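Pressed glass: washing up by hand or in the machine?

Koluvlow Collectors Board > Care and Repair

nilmini_d
9 February 2019
I've been given a box of old pressed glass by my aunt, 35 pieces once I'd unwrapped them all. Mostly bowls and cake stands, a few candle holders. Some have a cloudy film on the inside. Is it safe to put any of it in the dishwasher on a cool wash? I don't fancy doing the lot by hand.

Shafiq S
No. Do it by hand. Lukewarm water, a drop of washing-up liquid, plastic bowl in the sink so you don't chip the feet. Dry with a cotton tea towel.

dinesh_suvarna
I've put mine through on the glass cycle for years and never lost one. Depends on the machine and on how hard your water is.

Shafiq S
You may not have lost one but have you compared them with a piece that's never been in? The shine goes first. Once the surface is etched you can't get it back.

dinesh_suvarna
I have, and I can't see a difference. Mine are ordinary pieces that get used for pudding. I wouldn't do it with anything I meant to sell.

Sandra Haworth
Nilmini, find out whether the cloudiness is limescale before you decide anything. Leave white vinegar in one bowl overnight. If it clears, it was scale. If it looks fine wet and goes cloudy again when dry, that's etching and you're stuck with it.

nilmini_d
Thanks Sandra. Vinegar has shifted most of it on the two bowls I tried. What about the ribbed ones? I can't get a cloth down between the ribs.

Shafiq S
Soft toothbrush, or a baby bottle brush for the deep ones. For beaded edges I use a cotton bud. I like the ribbed pieces best once they're clean, as the light catches every line.
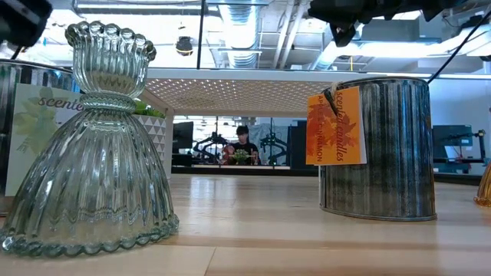
Rafsan Khan: Can I disagree about the vinegar? Fine on plain glass, but keep it off anything with gilding or painted decoration. I took the gold off the rim of a Stiltetti bowl that way.

Sandra Haworth
Fair point, I should have said plain glass only.

nilmini_d
No gilding on any of these. I'll do the bowls by hand and leave the cake stands until next week.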